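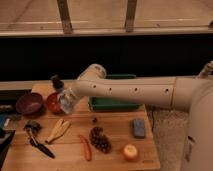 Bottle in the gripper, tilted near the little red bowl.

Feb 25, 2026 -- Stolach club bench notes

OK, so the pouring task is officially our entry for the Lirkilska round in March, and I'm writing this down before I forget what I changed! Went back to the slower wrist speed (8 on the slider, the old value was way too eager). Also renamed the saved poses, so if your script still calls "pour_old" it's going to complain at you.

Run log is at 163 now. I want 254 before we freeze anything -- the Vetitz sheet says so and I don't feel like arguing with it.

Grapes, carrot and the utensil stay out on the table the whole time. The rules let the judges leave clutter, and I'd much rather find our bad paths now than in front of the Kaewmanee team (they were so good last year).

Things I keep forgetting: save the pose file BEFORE closing the control window, and check the grip width when switching from the bottle to anything small.
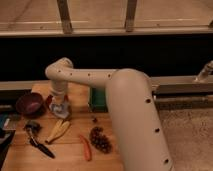

Still to do

Rewrite the approach for low grabs, the wrist comes down too straight for my taste.
Merge the 11 loose config files into one, please, somebody, maybe me.
Ask if the bowls can swap places between rounds.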